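共同工房のロボットに、きれいな箱はいらない

共同工房でロボットを組んでいると言うと、たいてい完成品の話を期待される。何ができるのか、どれくらい速いのか、いくらかかったのか。自分が書きたいのはその手前の話で、具体的には箱と机とクランプのことである。

結論を先に書く。個人や小さな工房でピッキング(箱の中のものをつかんで取り出す作業)をやるなら、作業場を最初から作り込むべきではない。治具も箱も、しばらくは仮のままでいい。仮のままのほうが、ロボットについて多くのことがわかる。

うちの工房はリルンデンという名前で、元は印刷所だった建物の一階を借りている。木工の人が多く、金属をやる人が少しいて、電子工作は奥の机に固まっている。腕のあるロボットを触る人間は長いあいだ自分だけだったが、今は3人になった。ほかの二人はファテメ・ヤズダニさんとスマティ・デヴァディガさんで、ファテメさんは制御のプログラムを書き、スマティさんは手先、つまりグリッパまわりを見ている。自分の担当は机と箱と配線で、要するに残り全部である。

始めたころ、自分は作業台をきちんと作ろうとした。アルミフレームで枠を組み、天板に等間隔の穴を開け、箱の位置は位置決めピンで決める。図面まで描いた。材料の見積もりを取ったところで、スマティさんに止められた。箱の大きさがまだ決まっていないのに、なぜ穴の位置が決まるのか、と言われた。返す言葉がなかった。

そのとき使っていた箱は、樹脂製の浅いものだった。軽くて安く、色も白で、カメラで見たときに中のものがよく目立つ。プログラムを試すには都合がよかった。ところが腕が少しでも縁に触れると箱ごと動く。動けば、その前に覚えさせた位置が全部ずれる。ファテメさんは動いた箱を毎回元に戻し、そのたびに計測をやり直していた。一晩の作業のうち、腕が意味のある動きをしている時間は短く、残りは箱を戻す時間だった。

そこで金属の箱に替えた。替えてみると別の問題が出た。金属の底は光る。照明の位置によって明るい筋が出て、認識のプログラムがそれを部品の縁だと思い込む。傷のある底ではなおさらで、古い擦り傷の一本一本が候補に上がってくる。ファテメさんは最初、底に黒い布を敷こうと言った。自分も賛成しかけた。結局敷かなかったのは、布を敷けばグリッパの先が布をつまむからで、これはスマティさんが手で試してすぐにわかった。

この話をすると、底を塗ればいいと言う人がいる。塗ることはできる。ただ、塗った底は使えばすぐに剥げる。剥げた底は、最初から傷だらけの底より始末が悪い。どこがどう見えるかが日によって変わるからだ。それなら初めから傷のある底を相手にして、それでも部品を見分けられるようにしたほうがいい、というのが今の自分たちの考えである。時間はかかった。8月はほとんどそれだけで終わった。

趣味のロボットの記事や動画を見ると、背景がきれいなものが多い。白い台に、色のはっきりした立方体が、間隔をあけて置いてある。腕がそれを順につまんで、隣の皿に移す。見ていて気持ちがいいし、最初の一歩としては正しい。しかし、そこで止まっているものがとても多いと思う。立方体を重ねて置いたらどうなるか、壁際に寄ったらどうするか、細長いものだったらどこを持つのか。そういう続きがなかなか出てこない。

壁際の話をもう少し書く。箱の壁が垂直だと、壁に沿って寄った部品にはグリッパの指が入らない。壁が外に開いていれば少しは余裕が出るが、今度は斜めの壁に部品が乗り上げる。乗り上げた部品は傾いているので、上からまっすぐ下りていった手先とは角度が合わない。こういうことは図面の上では小さな問題に見える。実際には、取りこぼしの半分以上がここで起きる。箱の真ん中でうまく取れるというだけの腕は、まだ使い物にならない。

固定の仕方についても書いておきたい。うちでは箱を木の天板に置き、縁をクランプでくわえて止めている。板の位置の目安はテープである。見学に来た人には、だいたいここで少し残念そうな顔をされる。もっとちゃんと固定しないのかと聞かれることもある。自分は、これで固定としてはちゃんとしていると答える。クランプは木工の人が日常的に使っている道具で、締めれば動かないし、緩めればすぐ外れる。箱の向きを変えたくなったとき、ボルトなら工具を取りに行って座金を拾い集めることになるが、クランプなら片手で済む。テープは貼り直せる。
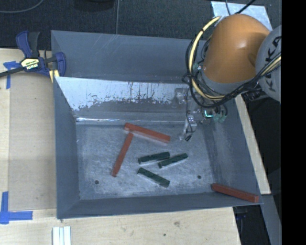
金属の箱と赤・緑の部品。左の縁はクランプ止め。

安全については、同じように気楽に考えてはいけない。仮でいいのは机と箱と目印であって、非常停止の配線は仮にしない。腕を動かすときは必ず二人いること、箱に手を入れるときは腕を止めること、この二つは最初に決めて紙に書き、壁に貼った。共同の場所なので、ロボットのことを何も知らない人が横を通る。クランプの位置は毎週変わってもかまわないが、停止ボタンの位置は変えない。大きな腕は、ゆっくり動いていても人を押し倒す力がある。

費用の話も少しする。作り込んだ作業台の見積もりを断って浮いた金は、その後、部品とグリッパの指に消えた。指は今の形になるまでに3回作り直している。最初の指は平らすぎて、斜めになったものをつかむと先だけで支えることになり、持ち上げる途中で回った。次は溝をつけたが、溝に合う太さのものしか持てなかった。もし作業台に先に金を使っていたら、指は最初のもので我慢していたはずで、今も同じところでつまずいていたと思う。共同の会計から出る額は限られているので、どこを先に直すかという順番が、そのまま出来を決める。

反対の意見もある。ファテメさんは自分ほど仮置きに賛成していない。位置が毎週変わると、先月の結果と今月の結果を比べられないというのが彼女の言い分で、これは正しい。だからテープの角に箱と板の位置を合わせ、動かしたときは日付と理由をノートに書くことにした。ノートを書くのは面倒で、自分はときどき忘れる。忘れた週の結果は、比べる材料から外すしかない。仮の作業場には仮の作業場なりの手間があって、それを嫌う人には勧めない。

それでも自分は、作り込むのは最後でいいと思っている。工房にはいつか専用の台を作ろうという話が残っていて、ディヌムという計画の名前までついている。名前はついたが、まだ図面は引いていない。箱の深さをもう一段変えてみたいし、壁の角度も試し足りない。それが済んで、数か月のあいだ誰もクランプに触らなくなったら、そのときに穴を開ける位置を決めるつもりでいる。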